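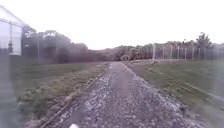
Home Forums Yard & Garden Paths, Patios & Driveways

Edging on one side of a long gravel path, worth doing the other?
Started by Ekpo, Friday, 7:42 am

Ekpo
Our gravel path runs straight from the yard toward the trees. It has a strip of edging down the left side and nothing on the right, where the stone just meets the grass. I want to top it up this spring and I'm trying to decide whether to edge the right side first. It would take 200 feet. The local yard quoted me $1,121 for steel, delivered. Plastic is a lot less but I've had it heave on me before.

The stone is light grey crushed, loose on top, more packed down the middle where we walk.

flakeo
Edge it first. If you top it up now, half the new stone ends up in the lawn by fall and then in the mower.

Sarkwood
I'd skip it. I have a longer path than that with no edging at all. Twice a year I go down both sides with a half-moon edger and rake the strays back in. Takes a morning. $1,121 is a lot of money to save two mornings.

flakeo
Depends on the mower. I broke a basement window with a piece of 3/4 stone. After that I paid for the edging.

Ekpo
Mower is part of it. The left side has the opposite problem though. I can't get the deck close to the strip because it sits a little above the ground, so there's always a line of tall grass and weeds right beside it. The rest of the lawn is short and patchy and then you get this fringe.

Rellov
That's because it was set too high. Edging next to a lawn should be level with the soil or just under the grass blades so a wheel can roll on it. Before you buy anything, see if you can knock the left side down. Wet the ground well, lay a scrap 2x4 on top, and use a hand sledge. Go a little at a time along the whole run or it will kink.

Sarkwood
Or run a string trimmer down it. Five minutes.

Rellov
Five minutes every week, and it throws gravel too.

Sarkwood
Mine doesn't, if you walk so it's spinning away from the stone. Agree to disagree.

mudroom_pat
What's under the gravel? If the middle is packing and the sides stay loose I would look at that before spending on edging. Ours was stone dumped on dirt by the previous owners, and it sank in the middle every winter. We ended up scraping it off, putting down 600 square feet of fabric and a proper base, and starting over. Haven't added stone since.

Ekpo
No idea what's under it. I'll dig a test hole this weekend.

flakeo
Dig two, one in the middle and one near the edge. And don't let them talk you into round pea gravel for the top-up. It never locks together and it's miserable with a wheelbarrow. Stay with crushed.

Ekpo
Dug both. There is fabric, and a few inches of something darker and finer under the stone — looks like a real base. So I'm going to try lowering the left side like Rellov said and leave the right side alone until May. If I'm still picking stones out of the grass by then I'll order the steel.

Sarkwood
Good plan. Keep the $1,000 in the bank.

flakeo
Wear safety glasses when you mow.

Related threads
Steel or aluminum edging for a curved bed
How deep should crushed stone be on a walking path?
Weeds coming up through landscape fabric
Moving gravel with a garden cart or a wheelbarrow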